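Onley Walking Guide, Section 6: Crossing and Following Residential Streets

Before you start

Wear shoes. The Rillham edition left this out and we heard about it.

1. Stand on the sidewalk and face the way you mean to go. Check this against the map, then against common sense.

2. Walk on the sidewalk where there is one. If it runs out, move to the edge of the road and face oncoming traffic.

3. Cross at a corner. Look left, right, and left again — the old method still has no known upgrade.

Note: Lawns are not shortcuts. They belong to people, and the people have windows.

CAUTION: Heavy tree shade hides potholes, raised slabs and the occasional sleeping cat. Slow down wherever the light turns patchy, and take off your sunglasses if you can't see your feet.

4. On a long straight street, choose a landmark every 2 blocks. A forked tree is good. A parked car is good until it leaves.

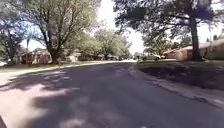 2 min read

5. Where shadows cover most of the pavement, give your eyes a moment after each sunny patch before stepping off the curb.

6. At the end of the street, turn to Section 7, Hastville Hill. Bring water.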